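Section 3: Setting Up the Cloritz Cold Display Counter for Fresh Meat

Applies to: Cloritz counter, model 2854. Prepared for Lastbridge shops by Nadine Srour. Revision date: 24/11/2021.

3.1 Before you begin

Read this section in full before loading the counter for the first time. The counter must stand level, with its rear vents clear, and must be connected to its own outlet. Do not use an extension cord.

CAUTION: Disconnect the power before removing the lower panel. The fan can start without warning.

3.2 Cleaning before first use

1. Remove the shelves, price rails and drip pans.
2. Wash all removable parts in warm water with a mild detergent. Rinse and sanitize them.
3. Wipe the interior walls from top to bottom with a clean cloth.
4. Allow every surface to air-dry. Do not use towels from the cutting room.

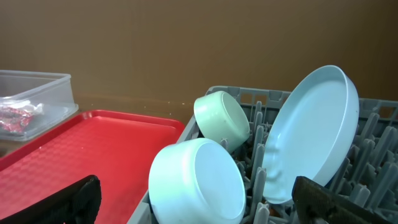

Clear food container and red tray.

3.3 Starting the counter

1. Refit the drip pans first, then the shelves.
2. Turn the main switch to ON and close the rear doors.
3. Set the control dial to position 3.
4. Leave the counter running empty overnight.
5. Compare the built-in display with a separate probe thermometer placed on the lower shelf. If the two readings differ by more than 2 degrees, do not load the counter. Report the fault to the Brukier service desk.

NOTE: Code 103 on the display means that a rear door has been left open. It clears when the door is closed.

3.4 Loading

Load only meat that is already chilled. The counter holds temperature — it is not designed to bring warm product down. Place large joints at the back, with steaks and chops in front.
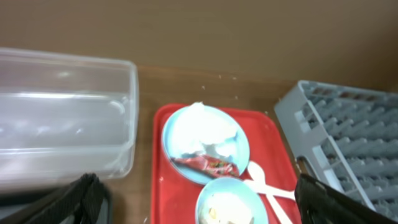

Keep poultry on its own shelf, below all ready-to-eat items and away from ground beef. Product must not rise above the load line marked on the side walls, as this blocks the air curtain and warms the front row.

Each cut needs a label showing the supplier, the batch and the use-by date. Shops receiving lamb from Huanca should copy the batch code from the carcass tag, not from the invoice.

3.5 Daily checks

1. Record the temperature at opening, at midday and at closing.
2. Empty the drip pans at closing.
3. Move unsold product to the walk-in cooler and cover it.

In August, or whenever the shop is unusually warm, take an extra reading during the afternoon. Completed record sheets are kept in the shop and sent to Fouad Nimri on request.

For defrost settings, see Section 4.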